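Robot Cells in Practice - Unit 3 Handout
The Harnusholm course, July 2019

Faults that don't look like faults

This is my favorite unit, so forgive the speed! We start with the Flutance cell and its 307 logged pick attempts. Of those, 46 ended with the controller reporting "object held" when the fingers had closed on nothing at all. No alarm, no stop, just an arm cheerfully carrying air to the drop zone.

How does that happen? The held signal came from motor current alone. When the fingers met each other they pushed back much like a thin, stiff object would, and the current crossed the threshold. The Prothero bench had the same threshold and hid the problem, as everything picked there was thick.

Before class, read the Nikdale fault sheet, pages 3 to 20, and mark every place where the program trusts a single signal.

Wrist camera views:

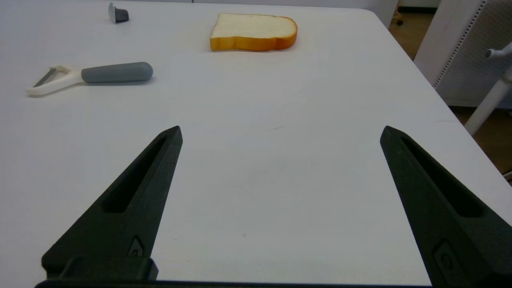
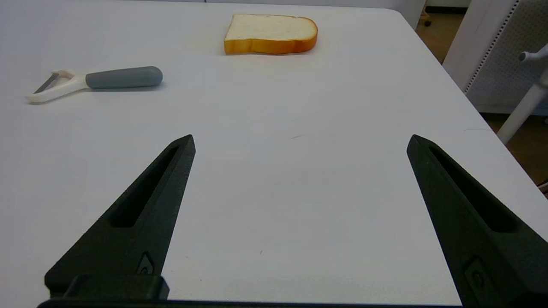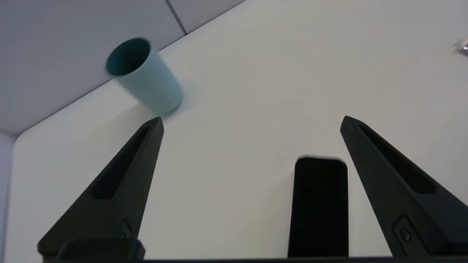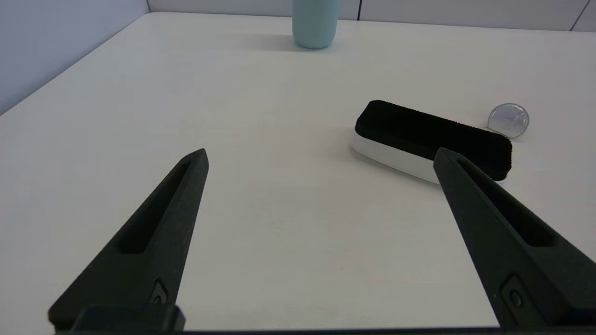 A false "held" is a safety matter as well as a nuisance, and the reason is what the program does next. It raises the speed limit for the carry move, because it believes the pick is over. If the object is still on the table, the arm may sweep through it at full speed. Think about the cup lying on its side near the table edge in the third view - a light knock from a finger could send it to the floor, and someone may well reach in after it. The fix we'll try is lovely and simple: compare finger width at closing with the width expected for that object, and stay at slow speed until both signals agree.

For the lab, bring your marked fault sheet and a first guess at the width tolerance. Too tight and soft things get rejected, too loose and we're back to carrying air. We'll tune it together on the cell, with the enclosure shut and one person on the stop button the whole time.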